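Grondholm Laundry Notes – README

Version of 9 December 2022

What this is

Grondholm is a collection of 3337 short notes on clean clothes and the places they get folded. Most of those places are beds. We asked for tables at the start, and the tables were all in use as desks, so the collection is about beds now.

Contents

notes/ – one text file per garment
surfaces.csv – bed, couch, floor, "other"
folds.csv – the fold attempted
outcome.csv – the fold achieved

The last two files match less often than we had hoped.

Garments

T-shirts make up the bulk, 3000 of the notes. Sleeves are the usual trouble. A short sleeve is too small to fold properly and too big to ignore, and it will find its way out of a finished square given any chance at all. Fitted sheets were left out of this release. We tried them in July and would like to leave it there.

Surfaces

A duvet is a poor folding surface and the one most people have. It gives under the shirt, so a crease pressed in on top tends to sink and vanish. The Jonilska notes, 700 of them, all use a made bed, "made" being the contributor's own word. The Batista notes prefer the couch and have more lint.

Labels

Each note carries one of 3 states:

spread – lying open, neck and hem both easy to find
stretched – pulled tight between two points, shape no longer much like a shirt
bundled – everything else

"Stretched" is the label people argue over. A shirt drawn out along the diagonal can keep perfectly good shoulders at one end and come to a point at the other. We call it stretched if any part is taut, even where there is a bunch of loose cloth at the hem.
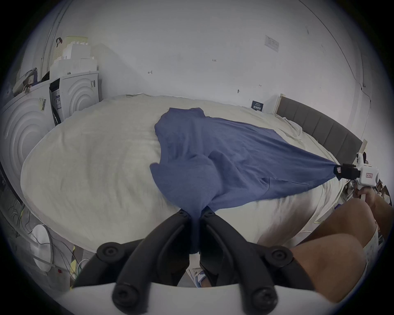 Label: stretched. Blue T-shirt on a cream-white duvet, collar and shoulders still open.

Known problems

Color names are whatever the contributor typed. "Navy," "dark blue" and "the good one" may be the same shirt.

Related

Rorkthorpe Sock Pairs (incomplete, naturally)
Jonilska Bedding Notes
Batista Couch Surfaces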